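Budgeting for a second year with the arm

I said back in April that I would write up what we are planning to spend on the robot side of the workshop. It took longer than I expected, mostly because Lauri and I could not agree on what to buy first.

The short version is that we are not buying an arm yet. We are spending this year's money on a better computer and doing the kitchen counter work in simulation. Annick Lapointe at Estmont talked me into it on a long call one Tuesday. Her view was that a small group should know what its gripper has to pick up before it pays for a gripper. I had a quote from Keskinen sitting in my inbox at the time and I let it expire.

The computer came to 2094 with the extra memory. That is the biggest line. After that there are cables, a desk, and a power strip that Lauri insists on counting as equipment – I put it under office costs and he has moved it back twice.

For the counter work we use a simulated Franka arm and a marble countertop with a few household things on it. The view from across the counter comes first, then one looking down past the gripper fingers.

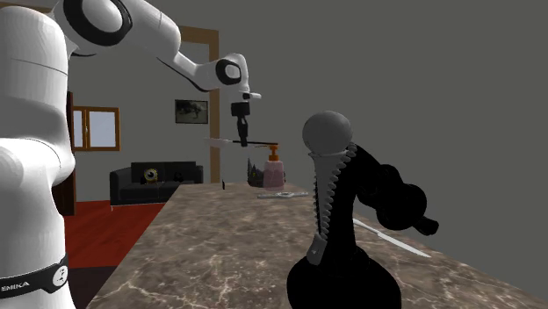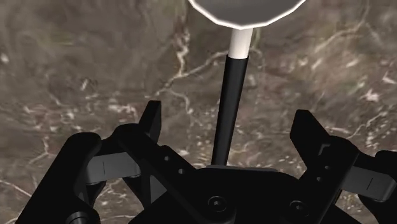

Should you budget for spare gripper fingers before you own the arm?
Put them in the plan as their own line, but don't order them until the arm and gripper model are settled. Fingers made for one gripper may not fit another, and returns on custom parts are often refused.

Back to the list. Things I have penciled in for next year, in the order I would buy them: a heavy table that bolts to the floor, an emergency stop within reach of the door, the arm, then the gripper. Innes Haldane thinks the table should wait for the arm so the bolt pattern can be checked. He is probably right, and I have asked Wallura to hold their price on the table for 100 days while we decide.

Shipping is the part I underestimated. One supplier wanted four separate deliveries, each with its own charge. Tuulikki got that down to two by asking, which took her one email.

I have also set aside money for training. Two of us will need it and the course runs 29 hours, so there is a week of lost work to plan for as well. That doesn't show up on any quote and I left it out of the first draft of the budget.

The revised spreadsheet goes to Vilja next. If she signs off on the table, I'll post the final numbers with the delivery charges included.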